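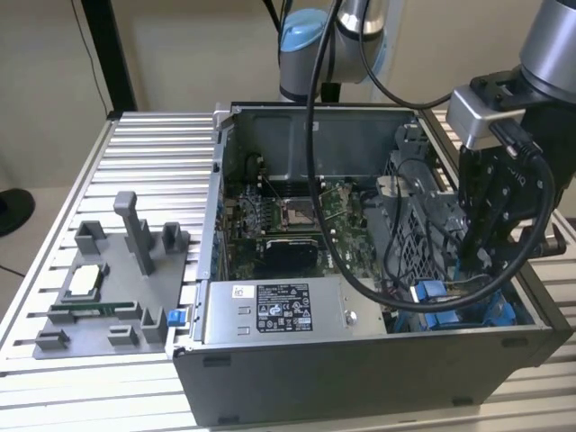

Sunee Sangkhawat had been taking computers apart at Shezi for nine years when the company gave her a chair. It was a good chair. It went with the new job, which was called cell attendant, and which Bernardo Carrilho from the Fluris sales team had explained with slides in May. The arms would do the reaching. She would do the judgment. So far the judgment had meant watching a black gripper hang over the blue drive carriers while the processor lay face up in its pocket on the gray tray, and deciding when to press Resume.

"What's it thinking about?" said Jacobus Molefe, who still had a bench by hand, on the other side of the wall.

"It isn't."

"Then what's it waiting for?"

She didn't know. The panel said READY. It had said READY for most of her coffee.

The slides had promised 40 towers a shift. Jacobus did more than that with a bad shoulder and the radio on, but Jacobus got tired, Bernardo had said, and Jacobus got sick. Nothing on the slides got sick. There had also been a figure of 2,655 hours freed up over the first year, and Sunee had asked whose hours those were and where they went after they were free. Bernardo said that was an excellent question and wrote it down.
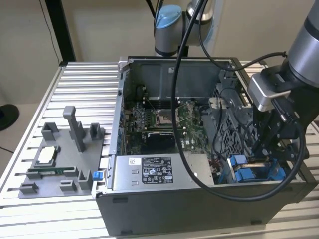 Cell two, Shezi teardown floor.

Karabo Mofokeng came down from the office after lunch with a tablet under her arm. She wanted Sunee to log every stop, with a cause.

"I put 'unknown' for the last ones," Sunee said.

"Fluris would like you to pick from the list."

The list had operator error on it twice, under different codes. Sunee looked through the rest and chose "other." Then she looked at the long black cable looping over the open case, which she would have tied back on her first day at a bench, and asked if anybody minded her tying it back.

"You'd have to raise a ticket," said Karabo. She sounded sorry about it. "It's their equipment."

On the far side of the wall a screwdriver was going, quick and even, and then the scrape of a side panel coming off. Jacobus was singing. Sunee raised the ticket. She got number 76, and pressed Resume, and sat back down in the chair.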